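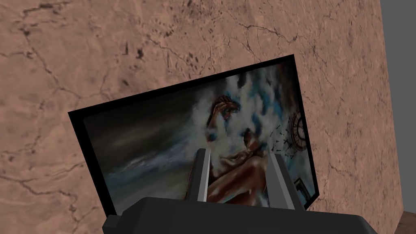

Clendex scene pack, second look: the picture-straightening task

I have been running the Clendex manipulation pack on and off since the spring, mostly the kitchen and shelf tasks. The picture-straightening task was added in the last update and I had left it alone until this month. These are my notes on it, written up on 28 September 2018 from version 6 of the pack.

The task is simple to state. A framed painting sits crooked against a wall, the gripper starts low in front of it, and the controller has to bring the frame level without driving it into the wall or letting go of it. The view is from the arm, looking along the fingers. There is no depth channel unless you pay for the upper licence, so on the basic one you work from colour alone.

What the wall does

Most packs I have tried use flat painted walls, which are easy. Clendex has gone the other way. The surface is pinkish brown, blotchy, with long branching cracks and small dark pits. For an edge detector this is awkward. My first attempt used a plain line finder and then picked the longest straight pair as the frame. It worked on the clean walls from the shelf tasks and fell apart here, as the longer cracks kept getting joined up into candidate edges.

The frame itself is matt black and has good contrast against the wall, so a colour threshold should rescue you. It does until the gripper is in front of it. The gripper is also black, or close to it, and the two merge into one blob wherever they overlap. I ended up masking the gripper from its known pose before thresholding. That is a sensible thing to do anyway, but the manual does not mention it, and I lost an evening to it.

What the painting does

The artwork inside the frame is busy: a dark left half, cloudy pale paint towards the middle, a broken-up brown and red figure, and a clock face near the right edge. Seen at a slant the clock becomes a narrow oval, and Xiaoyan Peng suggested using it as a cheap check on viewing angle. I tried this. A painted circle is only as round as the painter made it, and you do not know the true shape beforehand, so it gave me a number that looked plausible and drifted by several degrees between viewpoints. The four frame corners are a better source if you can get them. From low down you usually get three, with the gripper covering the other.

Tilt and perspective

The part that deserves some care is separating roll from viewpoint. With the wall running away from you, the top edge of a level frame will slope in the image. A controller that tries to make that edge horizontal on screen will turn the frame the wrong amount and stop, quite satisfied. You need the wall plane first. I fitted it once at the start of each run and held it fixed. Re-fitting on every step made things worse, since the plane wobbled whenever the arm came near the surface.

Results

I ran 154 episodes. Four were thrown out when the simulator failed to reset, leaving 150 that I was willing to score. I am not publishing a success rate, as I changed the mask halfway through and the two halves should not be added together. The failures were mostly late grips: the fingers closed before they were square to the frame edge, and the frame twisted out.

Contact is the weakest part of the pack. The fingers are simple flat-sided shapes and behave like it. Friction is a single value for everything, and the frame either sticks completely or slides as if greased. I set the solver to 2000 steps per second before the chatter stopped, and at that rate my desktop machine runs well below real time. Shuzhen Lei reports the same on faster hardware at Plasstead.

Licence and support

The basic licence is per machine, and moving it means writing to them. Thierry Bailly answered my message the next morning and was helpful about the reset fault, which is known. He would not give a date for the fix beyond saying that the next release is planned for December.

Whether to buy it

For testing vision under awkward backgrounds, yes. I would buy it for the walls alone. For anything where the grip itself matters, I would wait for the new contact model or do that part elsewhere. If you already own the shelf tasks, the update costs nothing and you may as well load it. Set the gripper mask before you do anything else.

My configuration file is available by e-mail if anyone wants it. It assumes the old folder layout, so the paths will need changing.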